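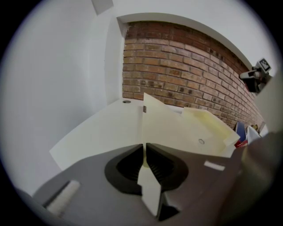
Issue 37

Idby Tap Water Hardness Records: data card

Summary

The set holds hardness, pH and conductivity readings for cold tap water drawn at 141 addresses in Idby and the outlying part of Gustberg. Each row is one sample from one tap. Readings were taken by residents with drop-count titration kits and checked against bench titration where a second bottle was supplied. The records are meant for mapping, teaching and comparing supply zones. They are not a safety survey and contain no bacterial or lead results.

Files

samples.csv - one row per sample, comma separated, UTF-8, header in the first line.
sites.csv - one row per address, with supply zone and pipe material where known.
kits.csv - batch and expiry of each titration kit.
CHANGES.txt - corrections since the first issue.

Columns in samples.csv

sample_id: text, unique, never reused.
site_id: key into sites.csv.
drawn: local date and time the bottle was filled.
flush_s: seconds the tap ran before filling. Blank if not written down.
hardness: mg/L as calcium carbonate.
ph: one decimal place.
cond: microsiemens per centimeter at 25 °C.
scale_note: free text on deposits at the tap or basin, as entered by the resident.
bench: 1 if a lab titration exists, 0 if not.

The scale_note column is uneven. Entries range from a single word to a paragraph, and the same deposit may be called crust, bloom or film depending on who filled in the sheet. Yellow or green staining is recorded there too, but it should not be read as a measure of hardness. Iron, copper and old cleaning products all leave color on a basin. 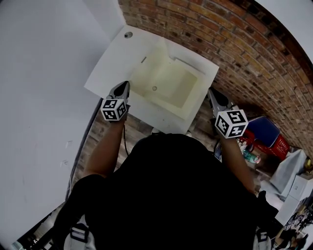 Can the hardness values be converted to German degrees?
Divide the value in mg/L by 17.85. The conversion is left out of the file so that only one unit has to be maintained.

Sampling

Bottles were rinsed three times with the tap water before filling. The protocol asks for 180 seconds of flushing at a medium flow, aerator removed. Where the aerator could not be removed, the letter A is added to the end of sample_id. Samples drawn behind a softener are kept but should be filtered out of any map of the mains supply; the softener column in sites.csv marks them.

Bench titration was done by Maj-Britt Vik using EDTA with a buffered indicator. Kit values run high against the bench above 300 mg/L. No correction has been applied.

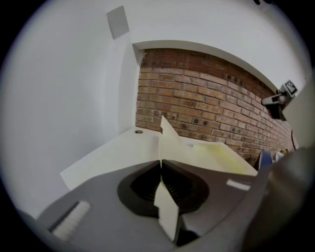 Page last changed: Mon 6 June

Known problems

The Fahy zone boundary in sites.csv follows the old valve plan. Rainer Seidel has the revised plan on paper and it has not been digitized.

Kit batch C was stored in an unheated shed through November and its indicator turned slowly. Affected rows have kit_flag set to 2. Drop them for anything quantitative.

Conductivity is missing for nearly 800 rows from before the meter was bought. The gaps are left blank. Earlier issues used a zero, and scripts written for those issues will need a change in how they read the column.

Two sites share a riser and are not independent. Their entries in sites.csv 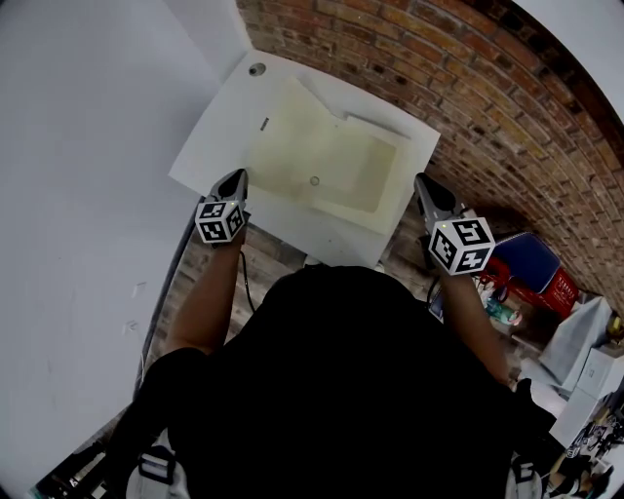
carry the same riser_id, and either one can be used alone without much loss. Averaging the pair is also acceptable if the draw times are within an hour of each other.

Addresses are rounded to the street block. Requests for finer positions are refused.

Maintenance

Gudrun Strobel merges corrections. Send a plain text note with the sample_id, the column, the old value and the new one. Ustyna Hutsuliak looks after kits.csv.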